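Stikgate (household task collection)

Stikgate is a collection of first-person recordings of household tasks, made to give a learning system examples of how people use their hands. It is run from Udberg and was set up by Mirsad Kovačević, who had earlier worked on grasp planning for warehouse arms. Recordings are made in lived-in homes and small guest houses by people wearing a camera on the head, and are used to train control models for two-armed machines. The name comes from the street on which the first office stood.

Background

The project grew out of a smaller effort at the firm Murkovon, where arms were steered by an operator through a pair of hand controllers. The results were usable but slow to gather, and nearly all of them came from the same two benches. Kovačević argued that a model trained on one bench learned the bench as much as the task. He proposed recording people directly, in many rooms, and keeping the steered recordings for a shorter final stage of training.

Murkovon paid for a first round in April, covering 41 homes. A second round brought the total to 53.

Method

A recording session is built from task cards. Each card names a task, the objects needed and the state in which the objects should be left, but gives no instructions on grip or order of movement. The wearer puts on the camera, shows both hands to it, and starts. Speech is discouraged while a task is under way, as the sound track is kept for contact noises.

Wearers are asked to hold the head fairly still and to keep both hands in view. This is harder than it sounds with low work such as scrubbing, where people tend to look ahead to the next spot. Takes in which a hand is lost for more than a moment are cut or dropped.

Tasks are grouped into seven families: wiping, scrubbing, folding, sorting, pouring, opening and closing, and carrying. Scrubbing was at first part of wiping. It was split off when reviewers found that the two called for different labels, a wiping take being described by the area covered and a scrubbing take by where the pressure falls.

Two-handed scrubbing

Cards for scrubbing cover pans, trays, grills, shelves and racks. Wire racks are held to be among the more difficult objects in the collection. The wires are thin and dark, the surface behind shows through the gaps, and the sponge gives way as it is pressed, so that the point of contact is often hidden. Many wearers use both hands on a single sponge, one at each end, which spreads the force but leaves nothing to steady the rack.

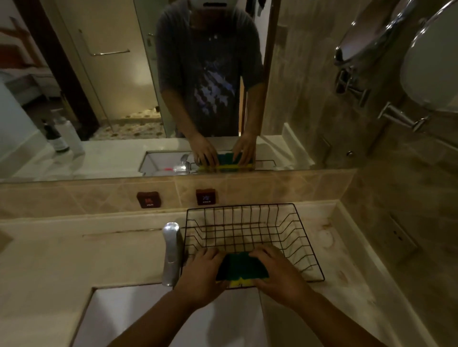
Labelling

Takes are split into short segments and labelled by hand at Softić, a small firm that also supplies the review software. A segment label gives the action, the object in each hand and the object being worked on. Where both hands share a tool, as with a sponge held at both ends, the tool is entered once and marked as shared.

Mirrors need separate treatment. Bathrooms were added to the list of rooms late in the first round, and early models sometimes counted four hands where a wearer was working at a sink. Labellers now draw a boundary around any large mirror, and hands inside it are tagged as reflected. The reflections are kept in the training material, since a machine working in a bathroom will meet its own arms in the same way.
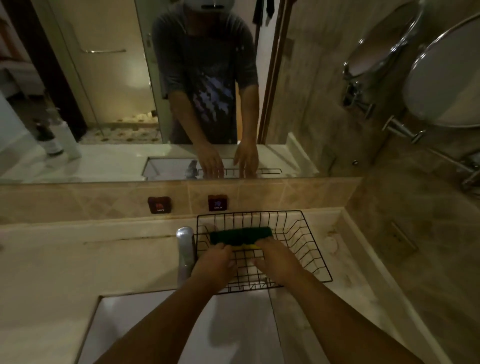
Faces are removed before labelling begins, including faces seen in mirrors, glass doors and polished taps. Post, screens and family photographs are blurred by a second pass. A household can withdraw its recordings at any time, and its takes are then deleted from later releases.

Use and limits

Models trained on the collection have been tested on a pair of arms in Udberg. Folding and sorting carried over best. Scrubbing has been weaker - a camera records where a hand goes but not how hard it pushes, and the machines tended either to skim the surface or to shove the object along the counter. Kovačević has described force as the main gap in the material, and a thin pressure glove was tried for one set of cards. Wearers found that it changed their grip, and the trial was not extended.

The collection has also been criticised for its narrow range of homes, most of them flats within a short drive of the office.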